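A small thread on club cricket, for those who asked me why I keep the scorebook so carefully. 26 October 2024. Our season is closed and I have time to write.

1/ This summer our opener at Gomari passed the old club record for runs in one season. The record stood at 1,677 runs and it was made before I came to this country. I was scoring that afternoon, and my pencil was not very steady.

2/ He needed 24 more when he walked out against Worley. The pitch was slow and the first bowler gave him nothing. He took one single in the first three overs. I have it here in the book, a long line of dots.

3/ Then he played two good cuts behind point and after that he looked free. The run that broke the record was a leg bye at first — the umpire changed his signal and gave it to the bat. I had to rub it out and write it again.

4/ Some pictures before I go on.

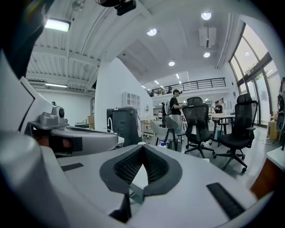
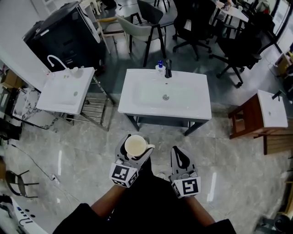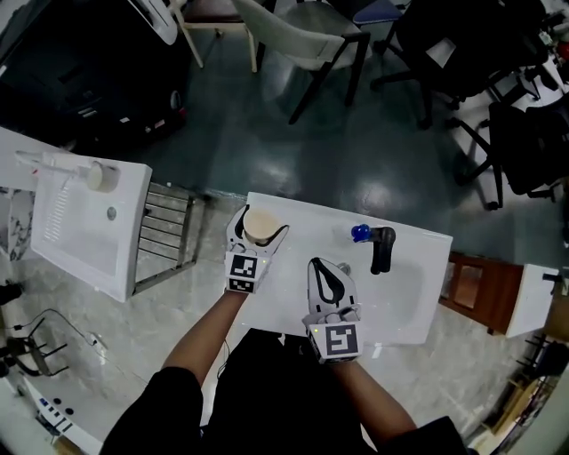 5/ Back to the cricket. People ask if the old record was harder to make. I think yes, a little. In those years the club played fewer matches, and the outfield at Furker was never cut short. A good drive stopped in the grass and you had to run three.

6/ But our man also had a difficult year. He missed the whole first month with a bad finger, and he was out for nought twice against Gittins. Both times he was bowled by the same left-armer, with almost the same ball.

7/ My favourite innings of his was not a big one. It was 31 at Gittins in the return match, on a wet evening, with the ball moving a lot. We lost by two wickets, so it will be forgotten by most people.

8/ The next thing is 500 matches for our wicketkeeper. By my count he needs 3 more, so it should come early next season if his knees allow it.

9/ I will copy all the old scorebooks in January. If you have pages from the years when the club played at Furker — even torn ones — please send me a message. Two books from that time are still missing.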